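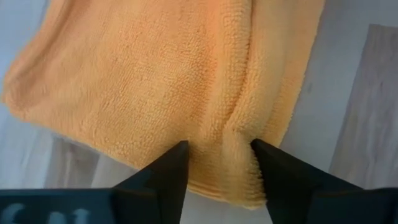
Ticket 323
Subject: Orange microfibre towels leaving fluff and smearing on glass
Product: Haleo looped microfibre, large, orange
Site: Mullville holiday flats, laundry room
Status: Closed
Priority: Normal

Reported problem
Cleaners at Mullville say the large orange towels leave bits on mirrors and shower screens. They also push water about and don't soak it up. The blue ones from the same supplier are fine. The orange ones came into use in August. Please advise whether to send them back.

First reply, 09:40
Please confirm how they are being washed, what else goes in the drum, and whether anything is added besides detergent. Please also say whether the fluff is orange or white.

Site reply, 11:15
Fluff is white. Washed at 60 with the bath towels to save a load. Normal powder plus softener, same as everything else. Tumble dried on the cotton setting. The blue ones go home with one of the cleaners and get done separately, so we don't know what she uses.

Support, 11:50
White fluff on an orange towel is coming from something else in the wash, most likely the cotton bath towels. The looped pile picks up lint and holds on to it, then drops it on the glass. The softener would explain the smearing. It coats the fibres and they stop taking up water.

Please try the following on one batch before anything is returned:
1. Shake each towel out and go over the pile with a lint roller or a soft brush.
2. Wash at 60 with half the usual powder. No softener, no cottons. Run the drawer through with hot water first, as there is usually softener left in it.
3. Add an extra rinse.
4. Dry on low, or hang over the rail. Clean the dryer filter before the load goes in.
5. Fold once lengthways and once across, and store away from the cottons.

Site reply, 15:20
Did the first batch. Softener drawer was thick with the stuff, took two kettles. Towels feel rougher than before, is that right?

Support, 15:35
Yes, that is normal once the softener is out. If water still beads on the surface, wash again the same way. It can take two or three goes.

Site reply, next day
Second wash done. Spilt a cup of water on the worktop and the towel took it up. Tried a mirror in flat 23 – no bits, slight smear at the bottom corner, which came off with a dry towel. One towel has a pulled loop near the hem. Can we claim for that?

Support
A single pulled loop isn't covered. Snip it level with scissors and don't pull it. The towel can stay in use.

For the glass itself we would still use a flat-weave cloth to finish. The looped type is better for drying down tiles and worktops. Akbari stock a flat one in grey, order through the usual Dromovix account.

Site reply
Will order some. Sign now up over the machine saying no softener with orange or blue. Happy to close.

Resolution: wash routine changed, no return needed.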